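About us

Hello, and welcome to Liltell! I started this little tea and coffee business on a market stall with 2 flasks, a folding table and far too much optimism. I'd been handing out cups of my own blends to neighbours for ages and one of them finally told me to start charging (she still gets hers free, mind you).

These days we sell 48 teas and 6 coffees, all blended and packed by us. Prera is our everyday breakfast tea and easily the bestseller, strong enough for builders and good with oat milk. Drirka is the smoky one. People either order it by the kilo or send me quite stern emails. 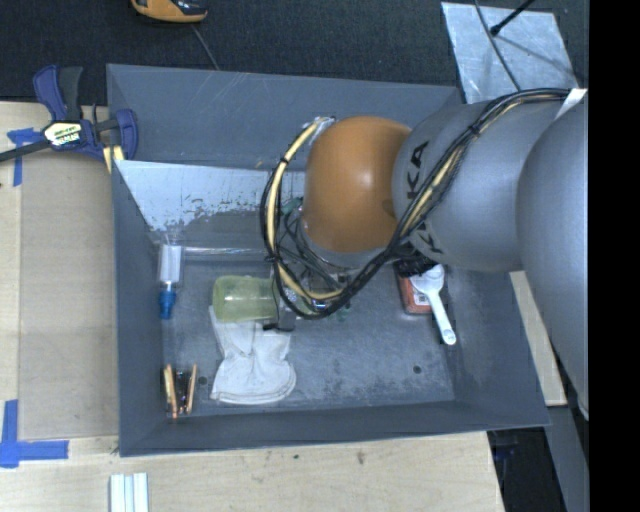 Our blends all begin as small test batches, and I do mean small - a teapot, a spoon and a notebook full of crossings-out. I'll try a new one for weeks before it gets a name. I'm fussy about colour too, and it has taken me nearly 35 goes to get our rooibos and orange peel blend to brew up as bright as the rounded orange housing on that KUKA arm. I'm still not sure about the cinnamon in it!

Tatlı is our sweet range, with apple, fig and a bit of rose, and it's lovely iced in July. If you'd like to taste before you buy, the shop is open until late on a Friday and the kettle is always on. Wholesale orders are welcome too, just drop us a line through the contact page.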